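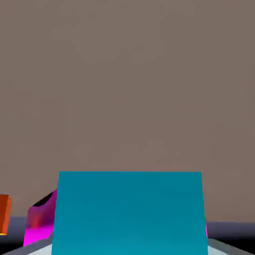 Awuor Kashindye
Research lead, block rearrangement project

Progress report to the Plollden fund
23 Jul 2025

When we wrote the proposal, we promised a policy that could move a block to a requested spot on the table using only what its own camera shows it. We also promised it would do this when other blocks were in the way. The first half of that is going well. The second half has been educational.

Where we are

The simulator, Grikar, is finished in the sense that we have stopped changing it every morning. It renders plain colored blocks against a plain backdrop, and reviewers have told us it looks like a toy store after a fire sale. We kept it plain on purpose. If the policy fails with a teal block filling half its view and a magenta one mostly hidden behind it, we would like to know that hiding was the problem, and not the wood grain.

The training set now holds 1441 simulated episodes. Of those, 1334 survived our checks. The rest were thrown out for reasons that include blocks sinking into the table and one memorable batch in which gravity had been entered with the wrong sign. Adhiambo Shirima found that one. She has been gracious about who typed it.

The method

Our earlier policy, Arnero, picked its next move from the current view alone. Put a large block close to the camera and it behaved as if everything behind that block had left the building. It would then push the large block straight back into whatever was there, with great confidence.

The new version, Semeniuk, carries a short memory of earlier views and keeps a running guess of where the covered blocks still are. A sliver of color past the edge of a nearer block is often enough to keep that guess in place. When there is no sliver, the guess spreads out over time, and the policy is trained to pay a small cost for acting on a stale one. In practice this makes it move the near block sideways first, or shift its view and look again. It took us most of the spring to get the cost right. Set too high, the policy looked around forever and never touched anything, a strategy I recognize from my own email.

Results

We held out 159 layouts with heavy overlap for testing. Semeniuk does clearly better on them than Arnero did, and the gain is largest where the target block starts out partly visible. Where the target starts fully covered, the two are close enough that I would not bet your money on the difference, having already spent some of it. Full tables will come with the written paper once the repeat runs with new random seeds are done.

What went wrong

In May we lost time to a shading bug. Blocks near the camera were being drawn with a gradient that gave away their distance, and the policy had quietly learned to read it. Scores were wonderful. Fixing the bug made them worse and the project better, and I ask the fund to view the dip in our chart in that spirit.

Spending

We are under on computing and over on storage. The proposed transfer between the two lines is on the attached form.

Next period

We have 2 goals. The first is to improve the fully covered case, probably by training on longer episodes. The second is to move the policy onto the lab arm with real blocks. Adhiambo has begun the camera calibration for that and asks that people stop leaning on the table.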